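Notebook, March — open day at the Undholm workshop

Visitors started at 9:30, half an hour before we thought they would, so the first group got to watch Cauã hunting for an extension cord. Edileuza ran the door, Zinash took the arm station and I had the glove desk with Thaís. 64 people signed in. Best open day we've had!

Arm station first. Zinash let people pick which part the arm would sort next, and the little kids got very bossy about it (great). It stopped once around lunch when somebody leaned on the guard switch. Restarted fine. Note for Cauã: the log shows the stop but no station number, please fix.

The glove desk was the surprise for me. I expected people to look for a minute and move on, but they stayed and asked really good questions — why markers as well as sensors, what happens when the cube turns away from the camera, how we know when a grip starts. We kept the setup plain, with the everyday bin of small stuff and the usual desk clutter left in. 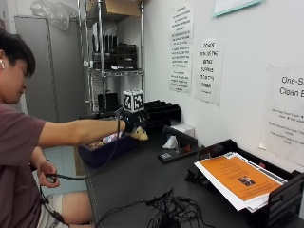
Photo: Thaís Macedo / Undholm workshop

Glove, marker cube on top, small object in hand, and the cable doing its usual loop down toward the lap. I want a clip at the elbow before next time. Also a longer cable, 30 cm more would do it.

A retired machinist from Tavares talked to me for 22 minutes about how he used to teach hand filing, and I wrote most of it on the back of a sign-in sheet. Need to type that up.

To do:
Sort out the power cables and label both ends
Send Ivone the sign-in list
Ask Losteck about a second glove, left hand
Wipe down the arm station screen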